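Dureté de l'eau : relevés de l'été

Mon 4 août

J'ai repris les mesures de dureté commencées en février, quand nous avons quitté Drestville pour Cunstead. Même méthode qu'avant : titrage à l'EDTA, tampon à pH 10, noir d'ériochrome T. Échantillon prélevé à froid au robinet de la cuisine, après purge de la conduite. 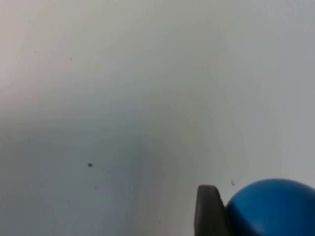 Surface claire et mate, ombre grise, bille bleue en bas à droite.

Le virage du rouge vin au bleu se lit mal sous une lampe chaude. Je titre donc à la lumière du jour, sur fond blanc, et j'écarte la première burette. Résultat : 12 °f, contre 58 mg/L de calcium annoncés par le distributeur - ce qui donnerait déjà 14,5 °f sans compter le magnésium. L'écart dépasse mon erreur de lecture. Ewan Whitelaw penche pour un mélange avec l'eau de Vamcombe, plus douce, pendant les mois secs.
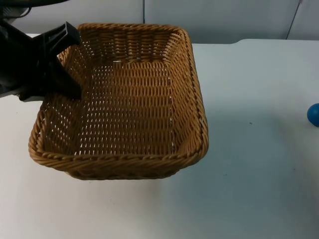

Côté adoucisseur, le Wihongi est réglé pour régénérer tous les 4 000 litres. Au dernier passage, le compteur indiquait 2 565 litres. Avec une eau à 12 °f, ce réglage est trop prudent et gaspille du sel. Je ne le modifie pas avant d'avoir refait un titrage avec une solution fraîche - la mienne date de février et le flacon fermait mal.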